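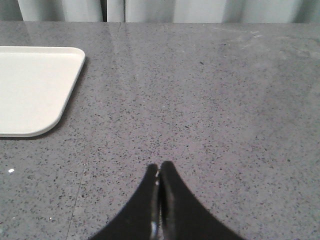
Countertop chores, arm station: inspection checklist with comments

Site: Tostildale test kitchen
Checked by: Gwawr Hopkin
Date: Sat 23 February
Task under review: clearing and setting a single place with a tray and a mug

1. Emergency stop within reach of the operator
OK. Tested from both sides of the counter.

2. Counter clear of knives, glass and cords
OK. Keep it that way between runs, too.

3. Counter surface
OK with comment. Polished speckled stone, gray. It throws a sheen toward the curtain side, and small bits of debris are hard to tell from the flecks. A person finds crumbs with the flat of a hand. The Staltell software has no answer for that yet, so wiping down stays a human job.

4. Curtain closed behind the counter
OK. Don't open it during a run. Changing daylight has thrown off the tray position before.

5. Finger pads
OK. No tears. Replace at the April service whatever they look like.

6. Speed limit
OK. Set to 9 on the controller. Leave it there whenever someone is standing at the counter.

7. Tray
OK. Low rim, rounded corners, no cracks. Lifting it empty is fine. Lifting it loaded is not approved — the arm holds one edge and the far side sags.

8. Mug
OK for use empty. White with a black handle and a smiley face on the front. It goes on the tray upright. No liquids of any kind until item 9 is closed.

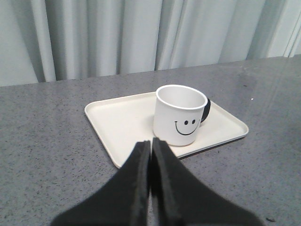
9. Grip force log
NOT OK. The log for the last session stops at run 21. Alemayehu's team to send the missing part before anyone signs this off.

10. Load
OK. Test load was 295 grams. Nothing heavier without a new sheet.

11. Staffing
OK. 2 people present, one with a hand free for the stop.

General comments
Can it do the chore? Placing a mug, yes, slowly. Clearing up after breakfast, no. I would let it run at Pemalau under the same limits, with somebody watching, and I would not leave it alone in a kitchen that people are using.

Status: open, pending item 9.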